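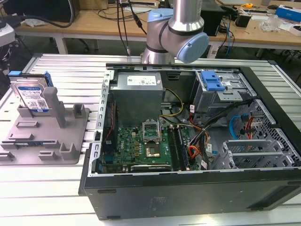
Dell tower, side panel off, drive out and standing up on the left.

Mohandas Rajan
1/ Stripping old office desktops at the Jirnirbridge shop this month. There are 36 of them on the list. Posting my notes as I go in case anyone has a pile of the same kind at home or at work.

2/ Power cord out first, then hold the power button in for a few seconds. After that the tower goes on its side with the open side up. Touch bare metal on the case before you touch the board.

3/ Look before you pull. On these the power supply is in one corner, the board is next to it and the drive cage is on the other side, so the power cables run right across the middle. I move the bundle over and leave it plugged in until the drive is out. Pulling every connector first just makes more spaghetti.

The blue latch by the metal cage is easy to spot even under a dirty shop light. 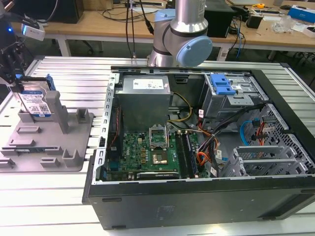
4/ The hard drive
Two cables to take off, data and power. Pull on the plastic plug, never on the wire. If the SATA plug has a little metal clip, squeeze it. Then the blue caddy: press the tabs and slide the whole thing out, drive and all. If it doesn't move, a cable is still attached somewhere. Check the back.

5/ I leave the caddy on the drive until I know where the drive is going. If it goes back into the same model you need the caddy anyway, and loose ones get stepped on. I had a bag of them in July and half had a broken tab. Drives wait off to the side, away from the open case, until they get a sticker. 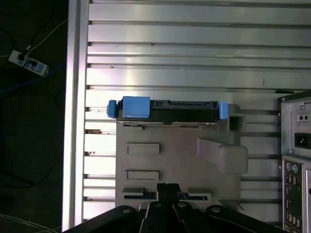 Will a caddy from one tower fit any other tower?
Only if the cage is the same type. Match the model number on the case, or try the caddy empty before you put a drive in it.

6/ Every drive gets wiped or drilled. The ones going to Annamalai for reuse get a full overwrite, and I write the serial number in a notebook before it starts. A slow one took 52 hours. I would have quit on it, but it passed in the end – and it's running in someone's backup box now.

7/ Memory comes out next. Push the end clips down and the stick pops up. Hold it by the edges. I keep 2 sticks together as a pair, in one bag, with the model of the tower written on the bag. 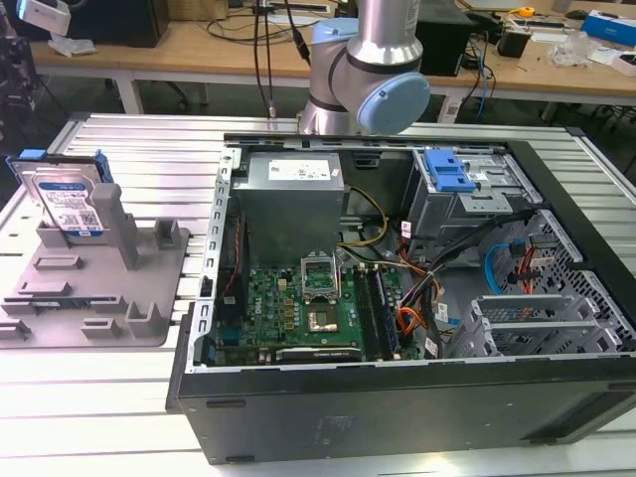 Same bag rule for screws. One bag per tower, taped inside the case. I skipped it on the first few and lost most of Thursday hunting for the short ones.

8/ Leave the power supply closed. If it's bad, it goes to the recycler in one piece. The good ones stay in the case until someone asks for one.

9/ Still to do: the expansion cards. I'll add to this thread when I get to them.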